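Flodlow Picnic and Craft Cloth
Home > Table Linens > Cloths by the Roll
In stock. Ships in 2 working days from our Clarkden workroom.
Last updated January 23, 2018

Okay, I'll admit I play favorites, and the Flodlow is mine. I've sold table linens out of Clarkden for long enough to get fussy about them, and this is the cloth I take home, the one that gets dragged out for birthday parties, card nights, paint sessions and every single cookout between spring and the first frost. It's a printed cotton with a tight weave and a bit of heft to it, so it hangs nicely at the corners and doesn't go sailing off when somebody opens the back door!

The cloth is woven for us by Shenoy, a small mill I started buying from after I got fed up with prints that faded to gray by August. I washed my first sample over and over (my poor machine) and hung it on the line in full sun, and the colors were still good enough that I ordered a whole roll. The mill sends it over in 80-yard rolls and we cut and hem it here, with a double-turned hem and mitered corners. I used to do a single fold and the corners curled, so if you have one of my older cloths and the edges are driving you crazy, send me a note and I'll tell you how to fix them with an iron and a short line of stitching.

Sizes. The small one fits a card table, the medium does a normal kitchen table for four, and the long one is meant for a picnic table with plenty of drop on each side. Please measure your table before you order, and add the drop twice, once for each side! I get more returns over that than over anything else. If you're between sizes I'd go up. Extra cloth can be tucked under, and short cloth just looks short. 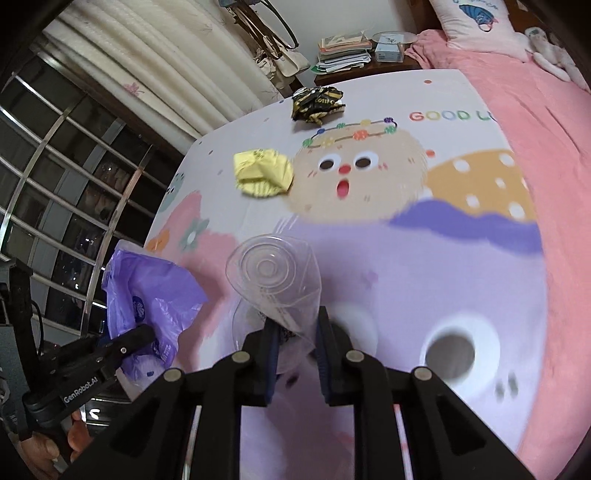

Washing is easy. Cold water the first time, on its own, then warm with whatever else you've got. Skip the fabric softener, it leaves a film and the cloth stops soaking things up. I tumble mine on low and pull it out while it's still a bit damp, then smooth it flat over the table and let it finish there (saves ironing, which I hate). Expect it to shrink a touch in the first wash. We cut with an allowance for that, so the sizes in the drop-down menu are the after-washing ones.

For grease, rub in a little dish soap and leave it while you do the rest of the dishes. For candle wax, let it harden, scrape off what you can with a spoon, then iron what's left between two paper bags. Berry stains I'm still losing to. If you've got a trick for those, I want to hear it.

A few people have asked about a wipe-clean version. I did try one, a coated cloth from Zurketti, and it's a perfectly good cloth, but I didn't like how stiff it felt under my arms and it held its fold lines for days. I still carry it for anyone with toddlers, and you'll find it over on the Coated Cloths page.

Good to know before you order
Material: 100% cotton, printed on one side
Thread: polyester, matched to the background color
Care: machine wash, tumble dry low, warm iron on the back
Made to order: custom lengths on request, no returns on those
Swatches: free, one per print, mailed in a plain envelope

We've now hemmed 600 of these, and I still check every corner before it goes in the box. If yours turns up with a loose thread or a wobbly seam, write to me with your order number and I'll send a new one out.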